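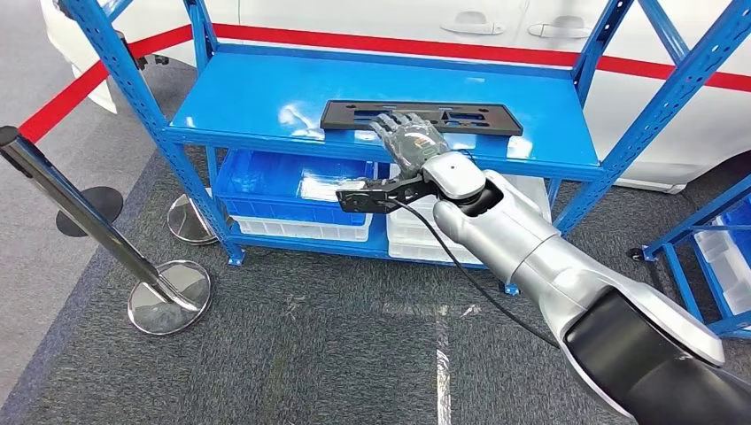 Losing the Leswood Playhouse for a full season would be hard on the town, one subscriber wrote to the theater this week, but a winter of buckets in the balcony would be harder. The message was among 267 responses to a survey on the building's planned closing, and most of them took the same view.

The Playhouse will go dark after the last performance of "The Orchard Key" in July and is expected to reopen in early 2024. Work will cover the roof, the fly system above the stage and the balcony seating, all of which date from the theater's last major renovation.

Vindico, the production company that has leased the building for 17 years, said its shows will move to the former Liem department store on Canal Street while the work is under way. The ground floor there will be fitted with a thrust stage and bench seating on three sides. Audiences will enter from the parking lot, and the box office will stay at the Playhouse until the end of August before moving across town.

The company plans 4 productions at the store, beginning in October with a revival of the musical "Harbor Lights." Casting has not been announced. A holiday show will follow, with two plays in the spring. The summer youth program will be held at Leswood High School, where it was based before the Playhouse added its rehearsal room.

Season tickets already bought will be honored at the new location. Seats there will not be assigned, so holders of front-row and box seats may ask for a partial refund or a credit toward the reopening season. Requests must be made in writing by the end of July.

Juvico, the contractor, will put up scaffolding on the Market Street side first. The sidewalk will be closed from the stage door to the corner, and the bus stop will move one block north. The marquee is to be taken down and rewired, then put back in its present position.

The survey also asked about start times. A majority favored moving weeknight curtains from 8 p.m. to 7:30 p.m., and the earlier time will be used for all evening performances at the store. Matinees will still begin at 2 p.m.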